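厨房与卫生间墙面瓷砖填缝剂翻新步骤

适用范围：室内墙面,釉面砖,砖缝宽度1.5至5毫米,原填缝材料为水泥基。环氧类旧缝的清除方法不同,不在本文讨论之内。泳池、蒸汽房及外墙也不适用。

一、判断是否需要翻新

填缝剂表面发黄或发灰,用中性清洁剂刷洗后能恢复的,不必铲除。出现下列情况之一时应当翻新：缝内有贯通裂纹；用指甲或塑料片轻刮即掉粉；缝面明显低于砖面且深浅不一；霉斑在漂洗后一周内重新出现。

翻新前先敲击检查空鼓。用木柄螺丝刀尾端沿每块砖的四角和中心轻敲,声音发空的用美纹纸做记号。单块砖空鼓面积超过三分之一的,应先拆下重贴,待粘结层完全固化后再做缝。在空鼓砖旁边直接填缝,通常几个月内就会重新开裂。

二、工具与材料

手动清缝刀一把,备用刀片若干。面积超过4平方米时建议使用摆动式多功能机,配碳化钨半圆锯片。本文操作使用的是Grirnov多功能机,转速调到中低档。其他同类机器也可以,要求能无级调速。

水泥基填缝剂,本文使用Kovham细缝型,粉料1公斤装。橡胶抹板一块,海绵两块（一块粗孔一块细孔）,水桶两只,吸尘器,软毛刷,喷壶,电子秤,美纹纸,中性防霉硅酮密封胶。

防护用品：护目镜、防尘口罩、丁腈手套。水泥基材料呈碱性,接触皮肤后应及时冲洗。

三、用量估算

单位面积用量按下式计算：

用量（千克/平方米）=（砖长+砖宽）÷（砖长×砖宽）× 缝宽 × 缝深 × 1.6

长度单位均为毫米,1.6为材料的湿密度系数,以包装标注为准。以200×100毫米的砖、缝宽3毫米、缝深6毫米为例,结果为0.43千克每平方米。另加一成损耗。

砖越小,单位面积内的缝越长,用量随之上升。工字铺与通缝铺的砖缝总长度相差不大,公式可以通用,但工字铺的竖缝是断开的,清缝时起刀落刀的次数多,工时应按1.3倍估算。 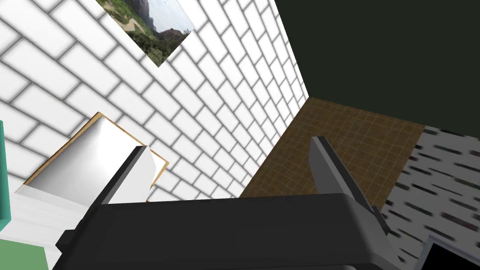
四、清除旧填缝剂

1. 关闭相关区域的电源,插座和开关面板用美纹纸封边。台面、水槽、浴缸铺保护膜。

2. 先做横缝,后做竖缝。横缝较长,便于找到合适的力度。刀片对准缝的中线,不要贴着砖边走。缝宽在2毫米以下时不使用电动工具,釉面崩边后无法修补。

3. 清除深度不小于砖厚的三分之二,至少3毫米。深度不足时,新料与旧料之间只有一层薄壳,干缩后会整条脱落。

4. 竖缝从上往下拉。工字铺的竖缝两端是整砖,刀片在距端头5毫米处停下,剩余部分改用手动清缝刀剔除。

5. 用吸尘器配扁嘴逐条吸净,再用软毛刷扫一遍。缝内残留粉尘会影响粘结,这一步做两遍。

6. 有霉斑的部位用稀释后的含氯漂白液涂刷,静置15分钟后用清水擦洗三次,通风干燥24小时。漂白液不得与酸性洁厕剂同时使用。

五、调配

按包装标注的水灰比称量,不要凭手感加水。Kovham细缝型的比例为粉料1000克配水280克。先倒水,后加粉,低速搅拌3分钟,静置5分钟,再搅拌1分钟。成品应呈牙膏状,挑起后不滴落。

一次调配量以30分钟内用完为准。已经发硬的料不得加水复拌,强度和颜色都会改变。分几桶调配时,每桶用水量的误差控制在2克以内,水多的一桶干后颜色偏浅。

深色填缝剂对水量更敏感,建议先在废砖上试做一条,干燥48小时后对色。

六、填缝

1. 用喷壶在缝内喷少量水雾,以缝内潮湿而无积水为宜。气温低于10℃时省略此步。

2. 橡胶抹板与墙面成45度角,沿砖的对角线方向推压,每处来回两遍,确保料填到缝底。

3. 抹板立起到接近垂直,再沿对角线刮去砖面余料。沿缝的方向刮会把缝里的料带出来。

4. 每次施工面积不超过1平方米,完成一块再做下一块。

5. 墙与墙的阴角、墙与台面交接处不填水泥基材料,留空,待后续打胶。两侧基层的变形不一致,刚性材料在此处必裂。

七、清洗

填完后等待15至20分钟,手指轻按缝面不粘手时开始。细孔海绵浸水后拧至不滴水,以画圈方式修整缝面,再用海绵的干净面沿对角线单向拉一次,每拉一次翻面或清洗。两只水桶分开,一只粗洗,一只清洗,水变浑即换。

两小时后砖面会出现一层白雾,用干布擦除。超过24小时仍有残留的,用瓷砖专用清洁剂处理,先在角落试用。

八、打胶与养护

填缝完成24小时后处理阴角。两侧贴美纹纸,间距5毫米,胶嘴切成45度,匀速打出后用刮胶板一次刮平,立即撕除美纹纸。

养护期间保持自然通风,不要用暖风机直吹。普通墙面24小时后可以轻度使用,灶台后方48小时后可以开火,淋浴区七天内不得淋水。

九、常见问题

颜色深浅不均：多为水量不一致或清洗过早。轻微的可待完全干透后再观察一周,明显的用同品牌调色笔覆盖。

缝面出现针孔：搅拌速度过高,料中带入空气。用少量稍稀的同色料补抹。

缝面起粉：加水过多,或干燥过快。需铲除表层3毫米后重做。

转角处密封胶发黑：未使用防霉型产品,或打胶时基层潮湿。应整条割除,干燥后重新施工。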